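Teaching by Hand at Fusolell: Your Questions

Do I need to code?
Not at all! You steer the arm by remote control and it learns from what you do.

Why wires?
They bend differently on every grab — great practice!

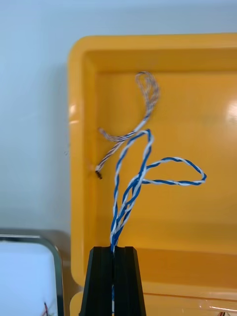
Twisted blue-and-white wires in the grip, above the yellow-orange tray.

How long is a session?
45 minutes, then a break. We have 900 recordings so far and want 3,000.

What if I fumble?
Keep going! Recoveries are worth saving too.

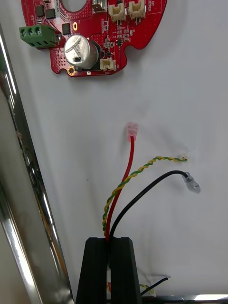
Arnar Bach: My first 5 tries were clumsy, and then my hands just got it. Slow down before you close the grip!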